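This site uses cookies to remember your settings. Accept | Manage preferences

Workshop Notebook: Table Setting and Sorting Bench
Entry for November, morning session

The purpose of this entry is to record the condition of the bench before the Ondberg sorting work resumes. Stock held in the cupboard is 60 plates, all received from Dallico. The remaining supplies are to be entered on the Mokoena list before the end of the month. 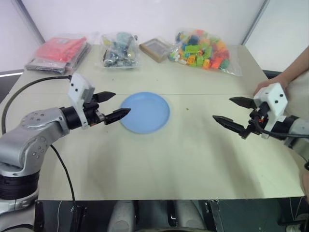

Storage of small parts remains unsettled. The previous entry proposed lidded boxes, but these take up a full shelf and the contents cannot be checked without opening them. Clear bags are preferred for the present. The bag of small gray, blue, and silver toy parts at the back of the table can be identified at a glance, and the same method will be applied to the parts still held in cartons. Bags are to be labeled on the upper edge. The cartons hold 280 parts by the packing slip; this figure has not been checked.

Plates are to be wiped on both faces and returned to the cupboard at the close of each session. Stacks should not exceed the height of the shelf lip.

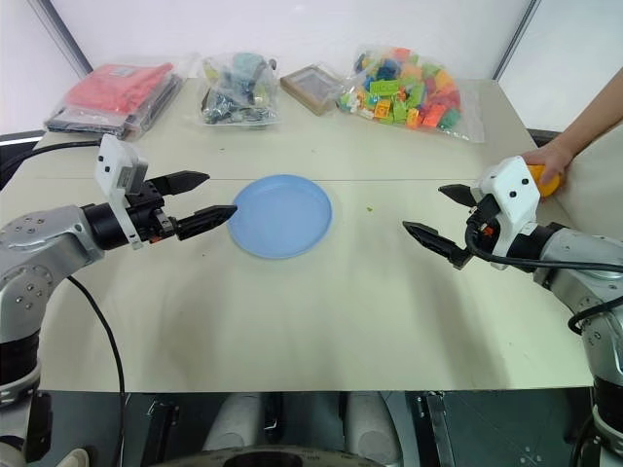 Which cleaner should be used on the tabletop?
Mild dish soap in warm water, applied with a soft cloth. The spray cleaner left streaks last spring and has been withdrawn.

Attention is drawn to the joint between the two table sections. Crumbs and fragments should be brushed away from it before any wet cleaning. A light-blue plate lies near the joint, with a small bright-green fragment and a few dark specks on the surface; these are to be cleared with the dry brush. 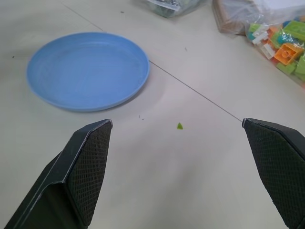 CLILTMONT, November. The request for a second shelf has been submitted. Bags of 1000 labels are available from the Mokoena catalog, and one bag is sufficient for this bench. Outstanding: check the parts count, replace the worn brush, confirm the delivery hour with Dallico.

Recent entries
Shelf Heights and Clearances
Ondberg Sorting Work: Opening Notes
Label Stock and Reordering

Contact the workshop | Copyright Cliltmont Workshop | Back to top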